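Filed under: Workshop notes / Building services / Unit handover

October, Citport block 2, show flat and riser checks

Started 7:40. Riser cupboard on the second landing open, key returned to the site office after.

Water pressure at the kitchen tap in the show flat still low with the bath running. Static reading fine, so the restriction is downstream of the stop valve. Akinyi pulled the strainer on the branch and found grit and PTFE shreds. Cleaned and refitted. Flow better at the kitchen, no change at the shower. Shower mixer cartridge to be checked next visit.

Door sets: 26 hung on this floor, all Dewulf frames. Two bind at the head, flats 9 and 11. Packers on the hinge side were left out. Do not plane these doors, the fire rating goes with the edge. Joiner to re-pack and re-shim. I have marked both with tape.

Partition between living room and bedroom in the 2BR type: knocked for hollow spots, found one patch at socket height where the board is not fixed to the stud. Screws at 200 mm centers everywhere else I looked. Patch is behind where the wardrobe goes on the furnished plan, but it gets fixed anyway.

Wardrobe niche measured again. Drawing says 600 deep clear. Got 568 at the bottom and 571 at the top, so we are losing 32 at the skirting. Plallivum carcass will not go in with the skirting on. Options:
- stop the skirting short at the niche (my preference)
- order the shallow carcass, hangers will then sit at an angle
- scribe the sides, slow, and it has to be done in every flat of this type

Akinyi favors the first as well. Needs a yes from the Trustitside office before the floor layer gets up here.

Bathroom fan: runs on with the light, overrun timer set to its minimum. Turned up to around 15 minutes. Backdraft flap sticks slightly, eased by hand. Duct run has one more bend than drawn. Not worth opening the ceiling for.

Balcony threshold: hose test held at low flow, no water at the inside sill. Did not test at full flow, the drain below was still capped. Repeat when the cap is off.

Carry over:
shower cartridge
doors 9 and 11
loose board, 2BR partition
niche decision
threshold at full flow

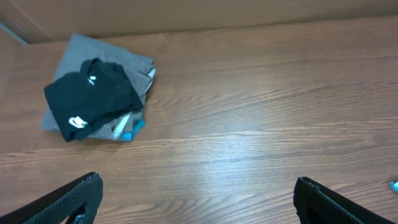
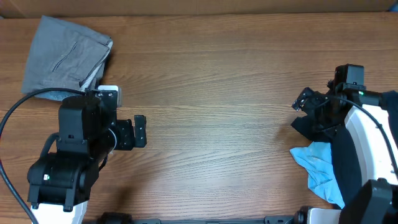
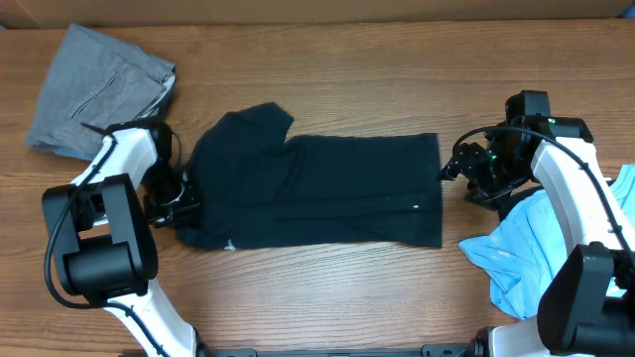
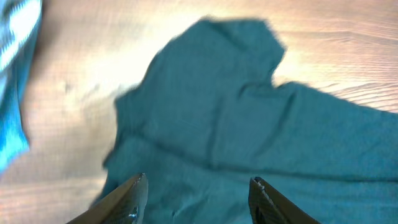
Clothes on the wood tabletop.

Ward Timmermans
Snagging and handover technician

Addendum, 16:10. Site office rang back on the niche. They want a sketch with both dimensions before they agree to anything. Drew it on the back of the door schedule and left it in the tray. The 568 is taken to the face of the skirting and the sketch says so. Also noted that the niche in the 3BR type is on an outside wall with thicker lining, so the same figure should not be assumed there. Measure it separately.

Landing light outside flat 11 is on permanently. Sensor or wiring, not looked at yet. Added to the electrician's sheet.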